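Safe working rules for an arm near windows and curtains?
Sistow Community Help > Automation > Good practice

Levente Mészáros
Writing the site rules for our arm, upstairs room, big windows. Draft says speed limit on, one person at the e-stop, fingers open before it goes anywhere near fabric. Is that enough for a risk assesment? Nothing in it about glare yet.
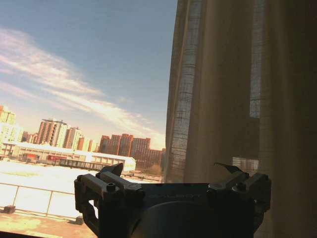

Antal: which standard are you writing to? Changes the answer.

Levente Mészáros
ISO 10218, plus whatever our insurer wants. Also need a keep-out distance from the glass, no idea what's normal.
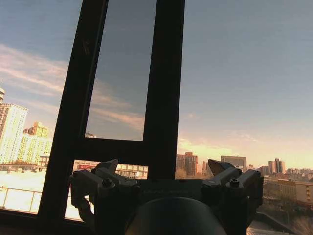
Walter
There's no normal. Measure your stopping distance at the speed and load you really use, add a margin, write it down, re-test after any tool change. Low sun is a hazard on its own line if you're relying on cameras. We don't run ours before 7 in the morning in November, colour thresholds go silly.

Loose cloth = entanglement, so tie it back or put it in the task list with its own limits.
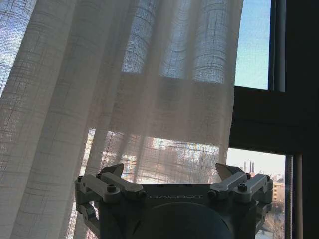 hodgate88
just tape the floor mate, worked for us

Walter
Tape isn't a safeguard. Fine as a reminder, put it in teh rules as that and no more.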